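# Visit to the Plirnside shared workshop, May

I went over to Plirnside to see the arm that Eckhard Görtz and a few other members are building. The workshop takes up the ground floor of an old print shop on Dunbar Street. Members pay 60 a month and get a key and a shelf.

The arm is called Roromel. It's a tabletop build with printed joints and a small camera at the wrist. Eckhard has put 18 months into it, mostly evenings. The motors are secondhand, and the controller is a Siltix board he had left over from another project.

He spent the first hour of my visit on the wrist camera. The picture from it gets noisy in low light, and he wants to know how far he can turn the lamps down before the software stops finding small parts. He brings the wrist down close, saves a picture, changes a setting and goes again.

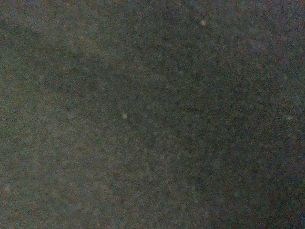

The software marks anything paler than its background, so lint and crumbs can come up as parts. Eckhard's fix is to ignore marks under a certain size. That works for bolts, but he also wants to pick up 3 mm washers, and there the limit gets tight. He's thinking about a ring light – I'd just buy one.

After coffee we looked at the gearbox in the shoulder. It has been rebuilt twice and still has some play. The cable run is tidy down to the elbow and a mess after that.

Parts so far have cost nearly 3000, with the gearboxes the biggest item. The workshop opens to visitors at 8 in the evening. Bring your own mug, and park in back.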